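Notebook, line 2 expansion, Hemberg plant
February, bench and floor notes

08:10
Second drum-welding cell powered up. The cell came from Busemska as a used unit and was rewired for our supply. Safety circuit passed on the second attempt. First attempt failed on gate switch 4, which had been wired normally open. Wiring drawing is wrong at that terminal and I have marked up the cabinet copy in red. The master copy still needs changing.

Cooling water to the weld heads is low on the return side. The gauge reads steady but the flow switch drops out when both heads fire together. Strainer pulled and cleaned; a fair amount of pipe scale in it. Flow held for the rest of the morning. Strainer to be checked again at the end of each shift until it comes out clean.

09:45
Ran the first drums with the new settings. Weld current as per the sheet from line 1, squeeze time lengthened slightly. Peel test on the first drum tore at the seam start. Looks like the wheel is arriving before the clamp is fully home. Added a delay of 6 cycles before current on. Next peel test tore in the parent metal, as it should.

Seam overlap is wandering. The blanks are within drawing for length but the rolling station leaves a flat at the trailing edge, and the clamp closes on the flat. Shimmed the rear stop. Better, though still not as good as line 1. I think the lower roll is worn in the middle. Asked for it to be measured at the next stop.

11:20
Batch of 79 drums completed. 5 rejected: 4 for overlap, 1 for a burn-through at the seam end. All the overlap rejects came before the shim went in. The burn-through was after it, so the two are probably not connected. Kept the burnt drum on the rack behind the cell with a tag on it. Please leave it there until it has been sectioned.

Cycle time is longer than quoted. Most of the loss is at unload, where the arm waits for the conveyor to report clear. The conveyor sensor is mounted too far downstream. Moving the bracket needs two new holes and a longer cable. Bracket is drawn up, cable is in stores.

13:30
Balance rig. Pivix software now reads the rig directly and writes the result against the drum serial. It lost the serial on the first few drums after the lunch break because the scanner had gone to sleep. Sleep mode turned off in the scanner menu. The affected drums were re-run by hand and the records put right.

Repeatability check: same drum, same operator, taken off and refitted between readings. Spread is inside the limit but one reading sits apart from the others. The drum may not have been seated on the taper. Cleaned the taper and could not get it to happen again. No further action for now, but note it if it comes back.

15:00
Papadopoulos tooling delivered for the flange press. Upper die fits. Lower die fouls the ejector plate at the front left corner, by roughly the thickness of a feeler gauge blade. Did not grind it. Sent the measurements and asked whether the relief on the drawing was left out or whether we have the older plate. Press stays on the old tooling until there is an answer.

Power trend for the afternoon: the two welders firing together pull the busbar voltage down enough to show on the press drive log. No trips. An interlock to stagger the two would cost a little time per drum. I would sooner see the supply looked at first, as the third cell will make it worse.

Open items
Lower roll, measure for wear.
Conveyor sensor bracket, drill and fit.
Master wiring drawing, gate switch 4.
Section the burnt drum.
Strainer, every shift.
Flange die, waiting on reply.
Spare weld wheels: only one set on the shelf, order more before the second shift starts up.

16:40
Cell handed over in manual. Auto is locked off at the panel until the sensor is moved. 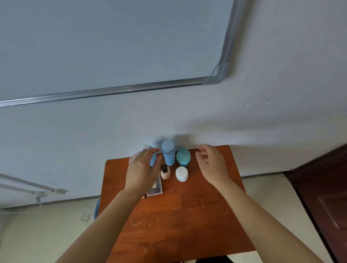
Added underneath in other handwriting: the plate on the flange press is the older one, I checked the stamp on the underside. The new one is in the crate by the tool store and was never fitted. Try the lower die against that before anybody cuts metal. Also, the flow switch on cell 1 used to drop out the same way, and on that one the setpoint had drifted, so check the switch itself as well as the strainer.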